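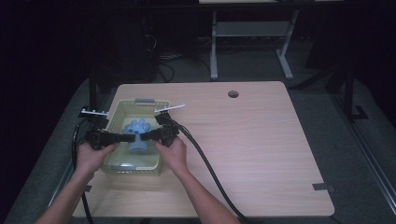

Ziltavico to release second full-length "Pisharody" in September

News > Press Room > Releases > Experimental / Noise

Cleston – The electroacoustic duo Ziltavico will release its second full-length recording, Pisharody, in September on Allirov. The album contains six tracks and will be issued as a vinyl LP in an edition of 488 copies and as a digital download. There will be no CD edition.

Ziltavico consists of Asnakech Belay (modified krar, contact microphones, tape) and Anathi Matlala (modular synthesizer, feedback mixer). The two have worked together since meeting at a sound installation workshop in Cleston, where both now live. Their first album was made from edited live recordings. Pisharody was tracked in a single room over four sessions, with both players recording at the same time and no overdubs.

The signal path was fixed before the first session. Belay's instrument was fed to two contact microphones and one small-diaphragm condenser, and the contact signal was split so that Matlala could process it through the mixer's feedback loop during the take. The processed return was played back into the room through a pair of 12-inch loudspeakers and recorded again. Tape speed was changed by hand on tracks two and five.

"Most of the low end is the room," said Belay. "We moved the speakers until the floor started to answer, then we marked the position with chalk and left them there."

The longest piece, "Return Bus," runs 19 minutes and takes up the whole of side B. It begins with a single bowed string and adds gain in steps until the feedback loop holds without input. The five shorter pieces on side A are built from narrower material, including plucked string, line hum and filtered noise.

"I kept the oscillators off for the first half of the long one," said Matlala. "By the time they come in, the mixer is already producing a pitch, so I tuned to that."

The record was mixed by the duo and mastered separately for vinyl and digital. The vinyl master has a reduced level above 10 kHz on side B to allow for the length of the cut. The digital version is supplied at 24-bit resolution.

Track listing

Side A
1. Ground Lift
2. Slow Capstan
3. Chalk Marks
4. Hum Study
5. Second Capstan

Side B
6. Return Bus

Ziltavico will present the full album in Cleston on a Thursday in September, with doors at 7 p.m. The performance will use four loudspeakers placed at the corners of the hall – the audience will be seated in the middle. Ear protection will be available at the door.

Advance copies and stems for radio use can be requested from the Allirov press desk. Interviews with both members are available by phone or in person.

We use cookies to remember your settings and measure traffic. By continuing to browse this site you accept our cookie policy. Accept | Manage preferences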